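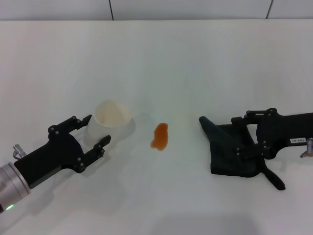

Table Care in the Shared Rooms: A Photo Gallery

Haverford House maintains 18 shared rooms for study, meetings and meals. The tables in these rooms are used throughout the day, and small spills are a normal part of that use. This gallery has been prepared by the Office of Interior Services for residents, visiting groups and new members of the housekeeping staff. It accompanies the printed guide to room care, which is available at the front desk.

The opening photograph may be reproduced in departmental training materials with credit to Haverford House. Requests for larger prints should be sent to Rajitha Hettiarachchi, Interior Services.

Spill on a White Tabletop

A small orange spill on a white table, with a white paper cup standing upright to its left and a dark green cloth to its right. The spill narrows to a tapered drip at one end, and its glossy color stands out clearly against the pale surface.

Notes to the Photograph

The cup. Cups should be moved well away from a spill before wiping begins. A paper cup weighs very little when empty and is easily knocked over by a sleeve or the corner of a cloth. Cups left behind after a meeting may be emptied in the pantry sink and placed in the bin beside it.

The spill. Juice, tea and soft drinks should be wiped up as soon as they are noticed. Sugar dries to a sticky film that collects dust and marks the underside of papers. Work from the outer edge toward the middle – wiping outward spreads the liquid and makes a larger area to clean. Where a spill has a long tail or drip, begin at the narrow end.

The cloth. The house uses colored cloths according to purpose. Green cloths are for tables and counters in the shared rooms. Blue cloths are for glass, and yellow cloths are for washrooms. Cloths are not to be exchanged between rooms of different kinds, even when freshly laundered. Each pantry holds a supply of 32 green cloths, replaced every morning from the linen room.

The surface. Pale tabletops show stains early and should be checked from a low angle after wiping, when any remaining film will catch the light. A second pass with a clean, damp cloth is usually enough. Scouring powder and abrasive pads are not permitted on any table in the house. They dull the finish, and the damage cannot be repaired on site.

Rooms and Furnishings

White tables were chosen for the shared rooms during the refurbishment completed in August. The Fostier Room and the Irkimska Room were the first to be furnished, followed by the smaller rooms on the upper floor. The Stulto Reading Room retains its older dark tables, for which separate care instructions are posted inside the door. Drinks are not allowed in the Reading Room at any time.

In the first term after the refurbishment, Interior Services recorded 237 requests for table cleaning, almost all of them for drinks. Most concerned spills that could have been wiped up at once with the cloths already provided. Residents are therefore asked to deal with small spills themselves and to call the desk for anything larger, or for any liquid that has reached the floor, a power outlet or a chair cushion.

Reporting a Stain

Stains that remain after two passes with a damp cloth should be reported to the front desk. Please give the name of the room, the position of the table and, if known, the kind of drink. Tables awaiting treatment are marked with a card and should not be used for meals until the card has been removed by staff. Used cloths may be left in the covered hamper in any pantry.

Page last revised January 11, 2023
Office of Interior Services, Haverford House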